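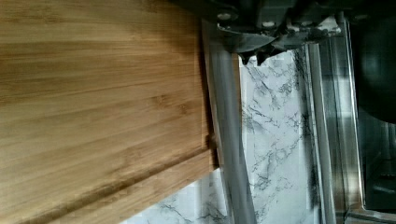 竹集成材の表面。斜めに木目の筋が平行に通り、節の跡がやや濃く出る。

Jisero 竹材用メンテナンスオイル 400 ml

品番 723/業務用・家庭用兼用

製品概要
Jisero 竹材用メンテナンスオイルは、まな板、カッティングボード、盛り付け台、鍋敷きなど、無塗装またはオイル仕上げの竹製品に使用する浸透型の保護油です。塗膜を形成しないため、刃物を当てる面にも使用できます。ウレタン塗装、ラッカー塗装、漆塗りの製品には浸透しません。塗装の有無が不明な場合は、目立たない箇所に水を一滴落とし、数分後に色が濃くなるかどうかで判定してください。

仕様
内容量:400 ml
主成分:食品添加物規格流動パラフィン、ミツロウ
色調:無色~淡黄色
臭気:ほぼ無臭
容器:遮光ポリエチレンボトル、中栓付き
標準塗布回数:初回2回、以後1回
保管温度:5~35℃
価格:2,000円(税別)

竹材の性質と油分補給
竹集成材は、細く割いた竹を乾燥させ、接着剤で積層したものです。繊維が一方向に揃っているため、吸水は木口から急速に進み、板面からの吸水はそれより緩やかです。洗浄と乾燥を繰り返すと油分が抜け、表面の毛羽立ち、白化、積層部の目開きが生じます。油分の補給は、これらの進行を遅らせるための処置です。すでに生じた割れや剥離を修復する効果はありません。

塗布時期の目安は、水滴が玉にならず、板面に広がって染み込む状態です。毎日使用する板では月1回、使用頻度の低い板では季節ごとの塗布を標準とします。湿度の高い7月前後は乾燥時間を長めに取ってください。

適合する形状
平板のほか、外周に溝を彫った板、段付きの板、取っ手穴のある板に使用できます。溝加工部は繊維が切断されており、平面部よりも多く油を吸います。溝の底は布では届きにくいため、別売のBaten 溝用ブラシまたは綿棒を併用してください。余剰の油が溝に残ると、べたつきと埃の付着の原因になります。 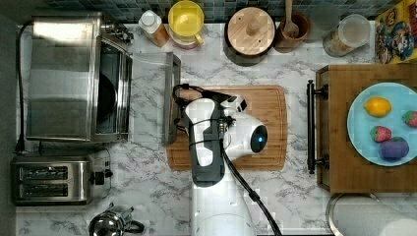
使用方法
1. 板を中性洗剤で洗い、立て掛けて丸一日乾燥させます。食器乾燥機、オーブン、直射日光による強制乾燥は反りを招くため避けてください。
2. 毛羽立ちがある場合は、Egan 研磨パッド(細目)で繊維方向に軽く研磨し、粉を乾いた布で拭き取ります。
3. ボトルをよく振り、本品を綿布に取って、木目に沿って薄く塗り広げます。板面へ直接注ぐとムラになります。
4. 側面と木口にも塗布します。木口は吸い込みが止まるまで重ねてください。
5. 4時間以上置き、表面に残った油を清潔な布で拭き取ります。
6. 初回は手順3~5をもう一度行います。
7. 一晩置いてから使用します。

使用上の注意
・大理石など吸水性のある石材の上で作業する場合は、必ず養生シートを敷いてください。油染みは除去が困難です。
・加熱機器の近くでは使用しないでください。
・塗布後の板は食器洗い乾燥機に対応しません。
・低温時はミツロウが沈殿し、白く濁ることがあります。品質に影響はありません。ボトルをぬるま湯で温め、再度振ってから使用してください。
・ミツロウにアレルギーのある方は使用をお控えください。
・使用済みの布は水を含ませ、自治体の区分に従って廃棄してください。
・乳幼児の手の届かない場所に保管してください。

関連製品
Egan 研磨パッド(細目・中目)
Baten 溝用ブラシ
Costow 綿布 10枚入り
Costow 養生シート

ご注文について
1本から承ります。ケース販売は12本単位です。午後2時までのご注文は当日出荷、以降は翌営業日の出荷となります。開栓後の返品はお受けできません。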